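Urik gripper kit - your questions

What do I get for my money?
The gripper, its servo, the wiring and a printed guide that Dennis Pickering rewrote in November after I moaned about the old one. The arm is sold separately.

Will it suit a beginner?
Yes! I'd start with blocks and leave thin, flat stuff for later. It opens to 70 mm, so measure your bits first. 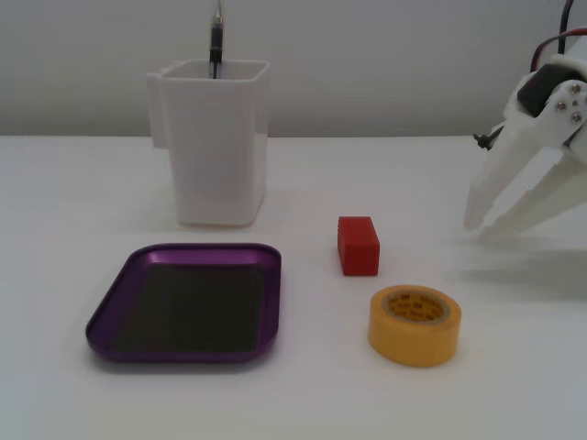 Urik on the bench, with a red block, a roll of tape and a purple tray.

Can I print my own fingers?
Please do - the files come with the kit. Mine took two goes to get right, so don't bin the first pair in a huff.

Do you post spares?
We do, from Dirthorpe. Screws and fingers go out quickest, servos can be slower.

Who do I ask if I'm stuck?
Me or Feven Abdella, and put your order number in the email if you've got it handy.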